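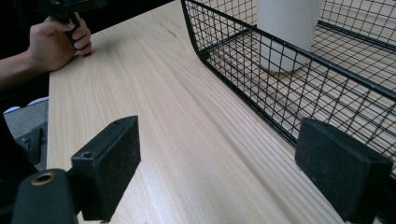 Handheld gripper, fingers open, next to the wire basket.

I spent most of October with the Osau paper and I still don't buy the headline. The claim is that 883 demos recorded with a handheld gripper teach a policy as well as teleoperation does, at a fraction of the hours. Fine. The hours part I believe.

My trouble is with the test set. Of 269 trials, only 11 put anything inside a mesh basket, and those get folded into "containers" along with plain bowls. Thin wire with the tabletop showing through it is where I'd expect a wrist camera to struggle, so I want that number by itself. King-fai Chuang ran the released weights on his own setup and told me the bowls were easy and the baskets were a mess - his words, and he didn't keep a proper tally.

The Schwaiger baseline bothers me too. It got 115 demos. Why not the same 883? The appendix says "for practical reasons" and moves on.

I've asked the authors for the per-object results. If the basket row holds up I'll say so in a new post.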